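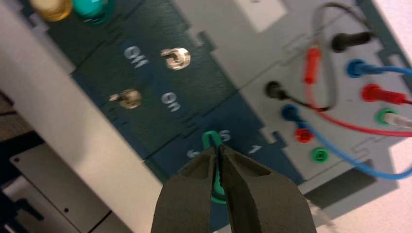

Gape open day set

Hi! You've landed on the README for the Gape open day recordings, which is the bundle of robot arm data we made with visitors at the Bollton workshop. I wrote the collection scripts, drove the arm for part of the day and have been cleaning up the files ever since, so if something in here is confusing it's my fault and you should write to me. Oana Căpraru ran the driving station and did the labels with me, and Roxana Quispe built the task list and the splits.

If you only came for the files, skip to "Getting the data" further down. If you were one of the people who drove the arm, hello again, and thank you for being so patient with the left pedal!

What it is

396 episodes of a teleoperated arm doing small jobs on an electrical training panel. Every episode has wrist camera video, joint positions, gripper opening, and one line of text saying what the driver had been asked to do. The video runs at 15 frames per second and the joint readings are resampled to match, so you can line the two up by index and never look at a timestamp again (the timestamps are in there too, for people who like them).

The work is all fiddly stuff. Getting hold of a green wire loop next to one of the printed numbers. Flipping a toggle switch toward its ON label or away from it. Putting a banana plug into a jack of the same color, or pulling one out without dragging its neighbor along. That last one is much harder than it sounds once there are five or six leads hanging across each other, and it is by far my favorite part of the set.

How the day went

Bollton does an open day every year, and normally our corner is a poster and a bowl of candy. This time Roxana talked us into letting people drive. We put the panel on the bench, put the Kuston hand controller on a second table with a screen, and set out a stack of task cards. You picked a card, read it out loud, had one practice go and then we recorded. The reading out loud was Oana's idea - it meant that whoever was at the keyboard could check the right task was loaded before pressing start, and it saved us from at least one very long afternoon of relabeling.

11 people ended up in the recordings, counting the three of us. Plenty more had a try with the recorder off, mostly kids who wanted to wave the gripper at each other. The drivers who made it in were adults who signed the form, and they came in with every level of skill from "I do this for a living" to "which way is up." We kept all of them. If you train on the smooth drivers only, you'll get smooth motion and very little recovery, and the recoveries are the interesting bit. One driver missed the same wire loop over and over, backed the arm right off, took a breath, and went in from a completely different side. It's episode after episode of someone learning, and I'd have been sad to throw it away.

The screen showed drivers the wrist view and nothing else for the first part of the day. People hated that. Later on we turned the table so they could also look across at the real panel, and everyone got faster right away. Which setup you're looking at is stored in the field called driver_view, with the values wrist_only and wrist_plus_direct.

Tasks

There are four families. The names below match the folder names.

loop_grasp: take hold of the green wire loop beside a given number. Some cards stop at the grasp, and some ask for a gentle pull afterward. The text line tells you which.

toggle_set: move a named switch. We call them upper and lower, going by how the panel sits for somebody standing in front of it. The arm comes in from the side, so in the video the labels usually read at a tilt, and "upper" may not be the top of your image. This has caught out everyone who's tried the data so far, me included.

plug_in: put a free lead into an empty jack. Color is in the text line. Black, blue, red and green are all used as targets.

plug_out: remove a named lead. If another lead came out with it, the episode is marked as a failure, even if the right plug also came out.

I wanted a fifth family for cable tidying, but after half a dozen tries we gave up and went to get lunch. Those aren't included.

What's in an episode

Each one is a folder with a number for a name. Inside you'll find:

wrist.mp4, the video
states.csv, joint positions and gripper opening, one row per video frame
task.txt, the line the driver read out
meta.json, with driver code, driver_view, task family, result and any notes

Driver codes are single letters and there is no list anywhere linking them to names. Please don't try to work out who is who from the driving style (yes, somebody asked).

Results and failures

69 episodes are marked as failures. We used a plain rule: if what the card asked for hadn't been done when the driver said "done," or when time ran out, it failed. Oana and I each labeled everything on our own and then sat down together over the ones where we disagreed. Nearly all of those were loop_grasp. From the wrist camera you can often see green between the fingertips and still not be sure there's a proper hold on it, and with the pull-free version of the card there's nothing later in the video to settle it. Where we couldn't agree we set the result to unclear. Treat unclear as missing, not as failure - they're kept out of the failure total.

Things that will annoy you

Motion blur. The arm moves, the room lights weren't great, and the small numbers and ON labels go soft a lot of the time. If you're planning to read the printed numbers off the video, pick slower stretches.

The fingers are big. They're wide and blunt and they sit right at the bottom of the view, so when the gripper closes on something small the contact point can be partly hidden. We thought about swapping to slimmer fingers before the open day and I'm glad we left them alone, honest view and all, but you'll want to know.

The panel got bumped. It isn't clamped in the first stretch of recordings, and a firm shove on a plug slides it across the bench. Roxana found a pair of Brateck clamps in a drawer and after that it stayed put. The field panel_fixed tells you which episodes are which. Don't hard-code any jack positions, even for the clamped ones.

The start layout changes. We did not reset the leads to one fixed arrangement between drivers. You'll see the jacks full, half full, leads lying over each other, a free plug standing around by itself. I like this! If you need a controlled start, this set will make you unhappy.

No depth, no sound, no force readings. The force sensor was on my desk, in its box, in another building.

Splits

Roxana split by driver, so no driver shows up in both train and test. Within that she balanced the four task families as well as she could, and plug_out still came out a bit thin in the test part. If you split at random, please say so when you share results. Random splits look a good deal better here and the numbers can't be compared.

Getting the data

Ask for the link through the Bollton workshop desk, or just write to me if you already have my address. Unpack it, run the script called check_files, and wait for it to say all good. If it complains about missing rows in states.csv for the early episodes, you have the old copy from before the fix. The current version went up on 8 June 2026.

To look at one episode, run the viewer with the episode number after it. Space pauses, the arrow keys step one frame at a time, and f jumps to the next failure, which is how I spend most of my time in it.

Using it

Use it for research, teaching, tinkering, whatever you like, and mention Gape and the Bollton open day somewhere if you publish. Please don't pass the files along separately from this README, as the note about upper and lower switches really does need to travel with them.

Next time

We're planning another driving day in November, with the panel clamped from the start and more plug_out cards in the stack. Oana wants two controllers so that people can take turns without the long handover. I want better lights. If you've used the set and there's something you wish we'd recorded, tell us before then and we'll try to make a card for it.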